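Two-arm cell, cable work and re-zero
4 min read

Sunday, morning. Cell was free so I took the left arm first.

Complaint from Fergus Galbraith was that the left gripper camera loses its stream when the elbow folds deep. I could repeat it two times, both with the elbow near the end of its travel. Connector at the camera is fine, I changed it for the spare and the fault stayed. So it is the purple cable, or the way it is led.

What I did:
- opened the clips on the upper link and gave the cable 50 mm more slack at the gripper side
- closed the clips again, not too hard, the jacket was already a little pressed
- checked base screws on both arms, one on the left was loose by a quarter turn
- ran the fold test from Yáñez, 160 cycles, left arm only. No dropout.

Then re-zero of both arms. Left wanted a correction of 38 counts on the elbow, right wanted nothing. I saved the new values under Fanura in the shared folder, the old ones are still there with "old" in the name.

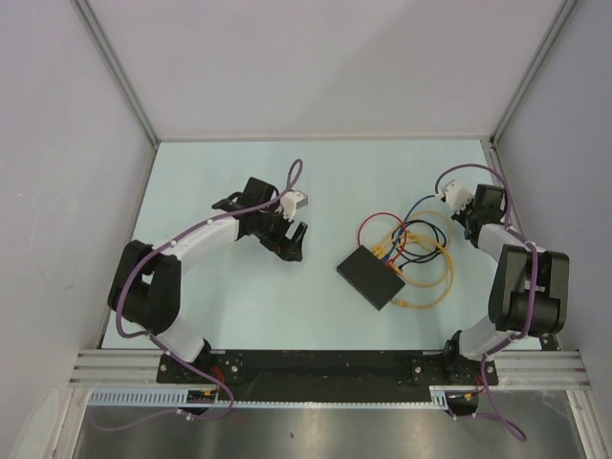 The right arm has its cable led in the old way and I did not touch it. It makes the same loop over the gripper, so I expect the same fault sooner or later. If somebody has an hour, please do it the same as left, and write the slack here.

Open points:
- order two camera cables from Trastano, we have no spare now
- fold test for right arm
- log stops at line 321 when both arms start together, I don't know why. Ask Sinditz before the next update.

Power off at the wall, key is in the drawer.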